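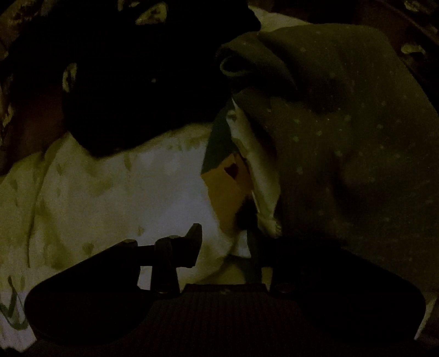 Household Textiles and Consumer Claims
Handout for week four: washing, wear and what the label tells you
Notes by Nouhaila Younis, revised 19/11/2023

Read these before the seminar and bring one care label from home. Cut it off or copy it out, I don't mind which.

1. Where we left off

Last week we looked at thread count and why it is a poor guide to how long a sheet lasts. Several of you wrote in your answers that a higher count "means better quality". It means more threads in a given area, and even that depends on who is counting. If a yarn is made of two thinner strands twisted together, some sellers count it once and some count it twice. Please stop using the figure on its own in essays.

2. Care labels

A care label gives the harshest treatment the maker thinks the cloth will stand. Students tend to read it as a recommendation. A sheet marked 60 may be washed at 60, and it may also be washed at 40 for its whole life without anybody breaking a rule.

The symbols you need: washtub, triangle, square, iron, circle. A bar under the washtub asks for a milder action, two bars for a very mild one. A cross through any symbol means don't. The triangle is bleach, and it is the one most people get wrong in the test.

What the label does not cover is how the thing will look afterwards. Cotton can shrink and crease within the limits of its own label. "Easy care" and "fresh feel" are selling words. Treat them as such until someone shows you a test.

3. The Oraren leaflet

You each have a copy of the leaflet for Oraren laundry liquid. It says that bedding stays "up to 42% softer". Work through these points in pairs.

Softer than what? The leaflet doesn't say whether the comparison is with another liquid, with plain water or with the same cloth before washing.

"Up to" allows any result from nothing to 42. One good towel would be enough.

Who judged it? Softness can be measured by machine or by a panel of people feeling cloth. Both have their uses. The small print mentions a panel of 16 and leaves out how they were picked and whether they knew which cloth was which.

Tolera Dinsa argued in the October seminar that the claim might still be true. It might. My complaint is that we have no way to tell, and the customer pays extra all the same.

4. Wear

Cloth wears out from rubbing, from light, from heat and from chemicals, usually all at once. This makes it hard to blame any one of them, and very easy to sell a product that claims to fix one of them.

The usual rubbing test moves a sample against a standard cloth until threads break, and the result is given as a number of rubs. It's useful for putting fabrics in order. It is much less useful for telling you how many years a pillowcase has left, whatever the Plultach catalogue says. Nobody sleeps in a small, even circle under fixed pressure.

Line drying is gentler than tumble drying on most cottons – the fluff in the filter came from somewhere. I would be careful about going further than that. The studies we have use different machines, loads and heat settings, and people quote whichever one suits them.

5. Surveys

Ashraf Naciri's household survey had 158 replies out of 1734 forms sent out. That is a little over nine in a hundred. He says so plainly on his first page, to his credit, and then spends the next two writing "households prefer". Those who send back a form on laundry habits are probably people with views on laundry. I'd want to know about the rest.

Look also at his question six: "Do you wash your bedding as often as you should?" Write a better version. Yasmine Badawi's group produced three last year and I wasn't happy with any of them, so don't assume this is quick.

6. For the seminar

Read the Shirima mattress cover advert in the reader. Underline each claim that could be tested and put a ring round each one that couldn't. Two of them are hard to place, and I have changed my own mind on one.

Şükran Saraç will take the second hour, on fibre names. Learn the difference between viscose, modal and lyocell beforehand. "Bamboo" on a label often means viscose made from bamboo, and she will ask.

Late work goes in the tray as usual, with the cover sheet filled in.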